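# Garanti à vie, sauf le caoutchouc
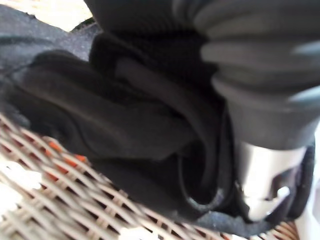 La promesse revient tous les dix ans, avec un nouveau logo. Un fabricant annonce un élastomère qui ne durcit plus, ne colle plus, ne se fendille plus, et la presse professionnelle reprend le communiqué en changeant deux adjectifs. Cette fois, la matière s'appelle Woo, elle vient de chez Skoltex, et elle doit allonger la vie de tout ce qui plie : joints de hublot, membranes de pompe, tétines, durites, soufflets. J'ai demandé des chiffres, on m'a envoyé une plaquette. Je regarde pourtant les pièces souples avec plus d'attention depuis que je travaille sur ce sujet, et je commence toujours par les plis. Du caoutchouc gris monté en accordéon, avec ses crêtes presque bleutées à la lumière et ses creux bien plus sombres, à côté d'un cylindre de métal brillant et d'un carter en plastique noir : trois matières qui n'ont aucune raison de vieillir au même rythme. Le métal, on sait à peu près. Le plastique, cela dépend duquel. Pour le caoutchouc, il faut croire le fabricant sur parole, et je n'y arrive plus.

Reprenons. Un caoutchouc vulcanisé est un réseau de longues chaînes attachées entre elles. L'oxygène, l'ozone, les ultraviolets et la chaleur s'en prennent à ces chaînes ou à leurs attaches. Selon la recette, la pièce durcit ou devient poisseuse. Tout le monde a connu l'élastique oublié dans un tiroir qui casse au premier étirement, et celui qui a fondu sur un paquet de lettres. Les formulateurs ajoutent des antioxydants, des cires, du noir de carbone, et ces additifs font leur travail pendant un temps. Certains migrent vers la surface, d'autres se consomment. La question utile est donc celle de la durée, et c'est précisément celle que la plaquette de Woo traite en une ligne : « une longévité sans équivalent ». Sans équivalent à quoi ?

## L'étuve et le calendrier

Pour vendre en juillet une matière censée durer vingt ans, on ne peut pas attendre vingt ans. On met des éprouvettes à l'étuve, on chauffe, on mesure l'allongement à la rupture et la dureté, puis on extrapole. La méthode est ancienne et défendable. Elle suppose seulement que la chaleur accélère les mêmes réactions que celles qui se produiraient à température ambiante, dans les mêmes proportions. C'est parfois vrai. Il arrive aussi qu'à haute température la surface s'oxyde si vite qu'elle forme une peau et protège le cœur de l'échantillon, ce qui donne des courbes très flatteuses.

Skoltex a fini par me communiquer un résumé d'essai. Il porte sur 53 éprouvettes, toutes plates, toutes neuves, chauffées sans être pliées ni comprimées. J'ai relu le tableau plusieurs fois en cherchant la colonne « flexion ». Elle n'y est pas. Une bande de caoutchouc au repos dans une étuve renseigne sur une bande de caoutchouc au repos dans une étuve. Un pli travaille autrement : l'extérieur s'étire, l'intérieur s'écrase, et l'ozone attaque de préférence là où la matière est tendue. Au service technique, on m'a répondu que les essais dynamiques étaient « en cours de consolidation ». La campagne publicitaire, elle, est consolidée depuis le printemps.

## Une arrière-boutique à Wumcombe

Tumaini Mrema répare de l'électroménager et du petit matériel de laboratoire à Wumcombe, dans un local où l'on entre de biais. Elle garde les joints morts dans des bocaux étiquetés au feutre, par année et par marque. Je m'attendais à l'entendre accuser l'obsolescence programmée, c'est le discours qu'on tient volontiers aux journalistes. Elle s'en méfie.

« Les gens veulent un coupable. Moi, je vois surtout des pièces correctes qu'on n'a jamais lavées, ou qu'on a lavées avec n'importe quoi. »

Elle me montre un bocal où les joints ont gonflé. Huile alimentaire, selon elle. Un autre contient des anneaux durs comme du bois, récupérés sur des appareils installés contre un mur chauffé. Il y a aussi des pièces de chez Bavik, un fabricant de pompes domestiques qui vantait déjà, il y a une génération, un caoutchouc « sans entretien ». Les plus anciennes sont encore souples. Les plus récentes se déchirent entre deux ongles. Bavik n'a pas souhaité expliquer l'écart, et je me garde d'en tirer une loi générale : un bocal n'est pas une étude, et les joints qui tiennent bien restent chez leurs propriétaires.

Son cahier, en revanche, m'a paru mériter qu'on s'y arrête. Sur les 103 dernières pannes qu'elle a notées, 50 venaient d'une pièce souple, joint, durite ou membrane. Dans 11 cas, l'appareil est parti à la benne parce que la pièce n'était plus vendue seule. Il fallait acheter le bloc entier, moulé, collé, à un prix voisin de celui du neuf.

Voilà qui déplace un peu le débat. Même en accordant à Skoltex tout ce que sa plaquette suggère, une membrane deux fois plus durable sera toujours, un jour, une membrane à changer. Si elle est soudée dans un ensemble qu'on ne peut pas ouvrir, l'acheteur aura gagné quelques années, et perdu la possibilité de remplacer une pièce à trois sous. J'ai posé la question au service commercial : Woo sera-t-il proposé en pièces détachées, au détail, avec des cotes publiques ? « Ce choix appartient à nos clients industriels. » C'est exact. C'est aussi très commode.

## Ce qu'il faudrait demander

Je ne crois pas que Woo soit une escroquerie. La formule est peut-être excellente. Les chimistes auxquels j'ai soumis le résumé d'essai, et qui ont préféré ne pas être cités, jugent les valeurs plausibles et la conclusion hardie. L'un d'eux a ajouté qu'il aurait refusé l'article.

Il existe des données plus ennuyeuses et plus utiles : des pièces prélevées sur des machines en service, datées, avec leur température de fonctionnement et le produit qu'elles ont touché. Elles coûtent cher à réunir, ne tiennent pas sur une affiche et donnent souvent des résultats dispersés. Un fabricant sûr de lui pourrait les publier quand même. Il pourrait au moins imprimer la date de moulage sur chaque joint, comme cela se fait pour les pneus, de sorte qu'une réparatrice sache si la pièce « neuve » qu'elle sort du sachet a déjà passé six ans sur une étagère.

Tumaini Mrema, à qui j'ai laissé un échantillon de Woo, l'a plié en deux, l'a serré avec une pince à linge et l'a posé sur le rebord de la fenêtre, côté sud. Elle a écrit le mois sur un bout de ruban adhésif. Skoltex m'a fait savoir que ce protocole n'était pas normalisé.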